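Jan 1, 2021 – equipment planning, handheld grippers

Quiet building, heating off, so I am doing the budget in a coat. Fikri wants numbers by March and I would like them to be numbers I can defend without waving my hands.

Where we stand. We have two handheld grippers that work, one that works if you talk to it, and a box of finger pads in three hardnesses that are all labeled "medium." Iraís has been scheduling collection around the good pair, so anyone who needs a gripper for bench testing gets it in the evening or not at all. Sixten got it in the evening. Sixten would like this noted.

Ask for the year:

- four more handheld units, same pattern as the current ones
- spare fingers, enough for a full swap on every unit plus a few to lose
- one arm for the bench, small, from Medell or Jalali
- memory cards, and a proper case for them (not the cookie tin)
- a carry crate with foam, so things stop arriving in a tote bag

The arm is where the money goes and where the arguing goes. Medell's quote is lower until you read page two, where the controller turns out to be a separate product. Jalali includes the controller but wants us to buy their training course, 37 slides of which Niamh has already seen and reports are mostly the company's history. I've asked both for a price without the extras. Medell replied with a price that had more extras.

My own vote is to delay the arm and spend on handhelds first. An arm on the bench sees one bench. Four more people walking around with grippers see whatever is in front of them, and our test set is currently very good at kitchens and very bad at everything else. Oísín disagrees and has drawn a graph. The graph has no units, but it does go up.

Consumables: we burned through more than 20 finger pads last year and budgeted for none, so they came out of "office, misc." along with the kettle. This year they get their own line. Ditdale will do a bag of 100 and I would take two bags, provided somebody checks the hardness before we peel off the stickers.

Outdoor sessions also need a line. We have been treating them as free, and they cost us a table, a bag of small objects, and most of a day for two people.
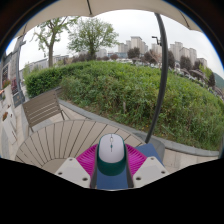
I'd put in for a folding table of our own and a second set of desk objects that lives in the crate, so the office stops losing its mice and mats every time the weather is decent. Call it small stuff, 1,000 episodes' worth of wear before we replace anything.

Rental: Hemgate would lend us an arm by the month. Cheap for the first month, then they remember who they are. Might still be the right answer if Oísín's graph wins.

To do:

- Niamh: ask Jalali whether the course is really required or just mentioned a lot
- Sixten: fix or bury gripper three, and write down which
- Iraís: list of places we have no data from, worst first
- me: redo the sheet with the arm in and with the arm out, and send Fikri both

Sheet is in the shared folder under "budget_final." Ignore the other "budget_final."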